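Reviews > Lab Automation > Two-Arm Benches

The Grurkex bench was evaluated for tube handling at Gasero. Its principal fault was a grip that slackened after a protective stop. 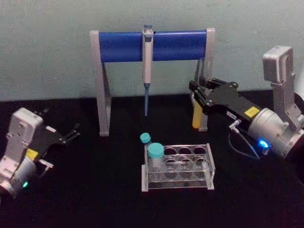

Politis wrote to object that the same unit had run 963 transfers at their site without a slip.

Our own total was 109 transfers, with 2 slips, both on restart.

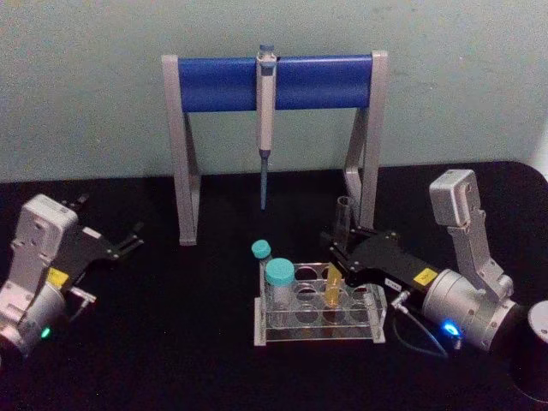

The manual does not say whether grip force is restored after a stop — a serious omission where samples are involved.
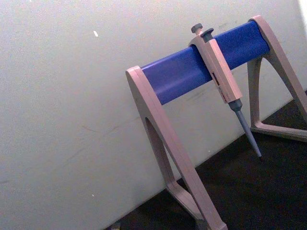

Reviewed by Achilleas Kourkoulas | Jan 24, 2018

The supplier has promised a correction in August. Until then, operators should clear the jaws by hand before any restart.
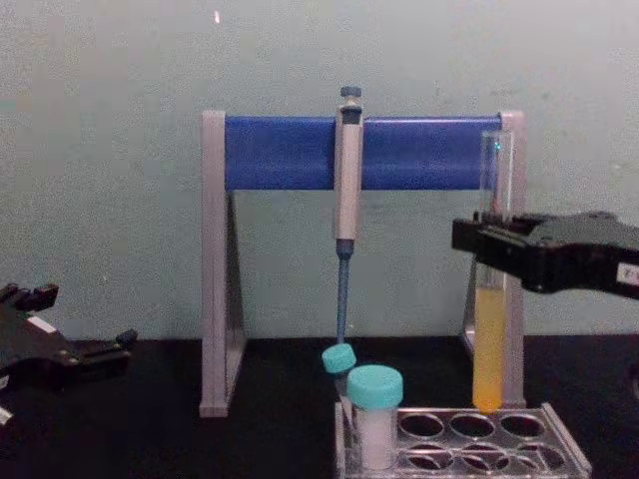 Reach and alignment were satisfactory. Score: 82 — provisional.

Related reviews
Tevomik Gripper Pads
Emergency Stops for Small Benches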